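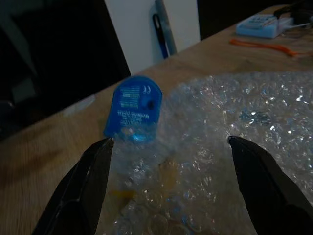
Keretti Manipulation Team

Print | E-mail

Friday, February 20, 2026

The bubble wrap set is nearly finished. Our target was 3000 examples and we stand at 2884 after I threw out the bad ones this morning.

For anyone new to this blog, I spend most of my working hours driving a gripper by hand so that a policy can learn from the recordings. Each example is one short attempt at one task. In this set the task is to pick up a small plastic part that is lying on or under packing material. The blue tag with the rows of fine print is one of 7 parts we rotate through. It's see-through, and so is the wrap, and that makes it a good test of whether the wrist view is enough to work from.

We started on Tultix, the older set, which has the same parts on bare wood. A policy trained only on that goes badly wrong once there is wrap on the table. It closes on a fold of plastic, lifts, and carries on as if it had the part. I watched it do this for most of an afternoon in July and then wrote the request for the new set.

A few things I've changed along the way:

I crumple the wrap again between examples. For the first two weeks I left it alone for long runs, and the recordings were too much alike to be worth keeping.

I keep failed grasps if I recover from them. If I miss, back off and get it on the second try, that goes in. If I give up, it's deleted.

I open the fingers wide before every approach. Ogunleye, the labeling tool we use, marks the start of a grasp from the finger gap, and a half-open start confuses it.

The room lights stay low for part of the set. The bubbles throw a lot of small highlights and I want those in there at more than one brightness.

Next week the data goes to Arkia for training - two runs, one with the old set mixed in and one without. I'll post the numbers when I have them. Until then I have 116 more to record, and my wrist is sore.

Print this post | E-mail this post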